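Stotville Students Teach a Two-Armed Robot to Set the Table

STOTVILLE – The robotics class at Stotville High School spent most of last year building machines that drove around. This year the students are working on one that stays put and uses its hands.

The class has a bench robot with two arms, each ending in a black gripper, and a table covered in green cloth. The job is to get the arms to pick up ordinary household items, move them to a set spot and put them down without tipping them over. In the spring, the class will take the project to the Ross Regional Student Automation Meet, where it has entered a new event called Tabletop Tasks.

There are 22 students in the class this term, most of them juniors. They are split into teams that share the same robot, so the schedule for table time is posted by the door and is taken seriously. A team that runs over loses the same number of minutes from its next turn.

"We had a lot of arguments about it in September," said one junior on the control team. "Now there's a kitchen timer."

How the class got started

The course was added to the school catalog three years ago as a half-year elective. It met in a corner of the wood shop and used kits that had been bought for the middle school. Enrollment was low the first term and the class was nearly dropped.

That changed when the district turned a former drafting room into a lab and made the course run the full year. The parts for the two-armed bench came from Stimard, a machine parts supplier with a shop outside town, which sold them to the school at a reduced price. Students did the assembly themselves over the winter, working from printed drawings. The school board had set aside $751 for hardware beyond the main parts, and the class spent nearly all of it on wiring, fasteners and a second power supply.

The instructor said the building stage took longer than planned. One of the arms was put together with a bracket facing the wrong way, and the mistake was not found until the cables would not reach. The students took the arm down to the base and started again.

"It cost us two weeks, and they know that arm better than I do now," the instructor said.

What the robot has to do

Under the rules for Tabletop Tasks, each school gets a set amount of time to complete four tasks. The objects are common ones, and teams are told in advance what type to expect but do not know the exact size or weight. A cup may be paper or plastic. A jar may have something in it.

The first task is a simple move from one place to another. The second asks for an object to be passed from one gripper to the other. The third calls for both arms to work at once on separate objects, and the fourth is a table setting that judges lay out on a card that morning. Points come off for dropping an item, knocking over a neighboring item or touching the robot by hand during a run.

Students have found that cups are harder than they look. A cup with sloped sides tends to ride up out of a grip when the jaws close, and a light one will slide before it is held. Jars stay where they are but can be too wide for the jaws if the arm comes in at a poor angle.

The grip team has been practicing with a black jar and a white cup set out between the two grippers. It tried several approach angles before settling on one that comes in low from the side, and it keeps a log of each attempt in a spiral notebook.

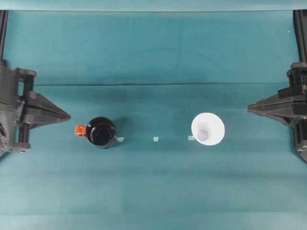 A club after hours

Table time during the school day is limited, so the class also runs an open lab after school until 5 p.m. Any student may come, including those who are not enrolled. Several freshmen have become regulars and have been given small jobs, such as writing up the log and checking that the cloth is flat before each run.

The cloth turned out to matter more than expected. The bare tabletop was shiny, and under the ceiling lights the glare made it hard for the software to find the edges of an object. The students tried brown paper, which tore, and a bedsheet, which was too bright. The green fabric came from the theater department, which had a length of it left over from a fall play.

Not all of the work happens at the table. The control team writes and tests its programs on the lab computers and brings them to the robot only when they run without errors. A third group handles the written report, which counts for part of the score at Ross and has to explain each design choice in plain terms. The report group has asked the other teams to write down what failed along with what worked, and some students admit they have been slow about it.

"I'd rather fix it than write about it," said a senior on the grip team. "But last month we spent an afternoon on a problem we had already solved in October. So I'm writing things down now."

The class has also made a change in how it teaches the robot new moves. At first, students typed in every position by number. Now one student guides the arms through a motion by hand while the software records it, and the team then edits the recording. The method is faster, though it picks up every shake and pause of the person doing the guiding. Students with steady hands are in demand.

A neighbor to beat

Stotville will not be the only school from the area at the meet. Hillum High School, which has a larger program and placed second overall last year, has also entered Tabletop Tasks. The two schools held a practice session together at Hillum in January, and Stotville students came home with a list of things to fix.

The main one was speed. Hillum's robot finished the simple move well ahead of Stotville's, and its team had time to reset and try again. Stotville's arms were slower but did not drop anything that afternoon. The instructor has told the class not to raise the speed until the passing task works on a regular basis. It is the weakest of the tasks so far – both grippers have to hold the object for a moment, and if one lets go too soon the object falls.

The students have also been asked to plan for trouble on the day of the meet. The lighting in the Ross gym will be different from the lab, and the table will be a different height. The class plans to bring its own cloth, a set of shims and a spare for every cable. It will do a full rehearsal in the school cafeteria first, including packing the robot into its crate and setting it up again against the clock.

Next steps

The school plans to offer the course again next fall and has approved a second section if enough students sign up. Sign-up forms are available in the guidance office. No programming experience is needed, but students must have passed algebra.

The open lab will continue through the end of the school year. Families and other residents who would like to see the robot run can visit during the school's spring open house, when the teams will take turns at the table. The lab is on the first floor, across from the gym entrance.

The class is also collecting household objects for practice. Clean, empty jars and cups of any size can be left in the box outside the main office. Glass items cannot be accepted.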